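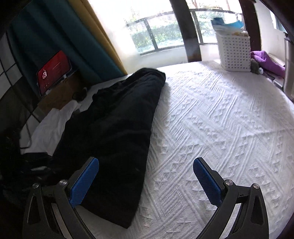

Clothes swap at Ridwood -- Sunday, doors 2pm

Quick one as I'm typing this between loads. The August swap is on, same hall, side entrance please. Paraskevi Andreadis is running the rails again. We got through 500 hangers last time and still ended up borrowing, so bring your own if you can spare them.

Sort at home first. Tip everything onto the bed, dark stuff in one heap, towels and blankets in another, small bits in a basket. Plastic ones with holes are best, they stack in the van. Soft toys fine this time, there's a table for them by the tea urn.

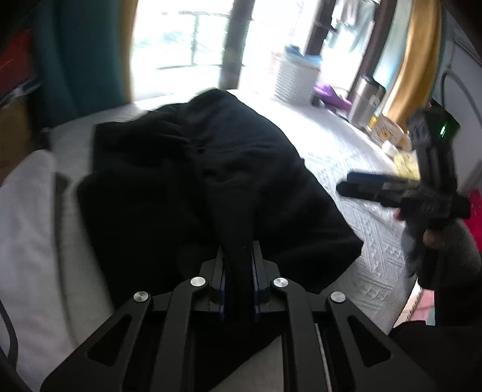 Jackets and hoodies: zip up, check pockets, sleeves in, fold in half. Don't roll them, they come out like rope and somebody has to shake out every one. Black things especially, please, as it all looks the same in a pile and people wont dig through. A bit of tape with the size on helps loads.

Limit is 40 items per household. Bedding counts as one per set. No pillows, no duvets, sorry.

Drop-off Saturday not possible, Rezende have the hall. If you need a lift with bags, ring before noon -- van can take up to 72 bags and it fills fast. Leftovers go to the Detolano shop as usuall.

Tea 50p. Cake if someone makes one.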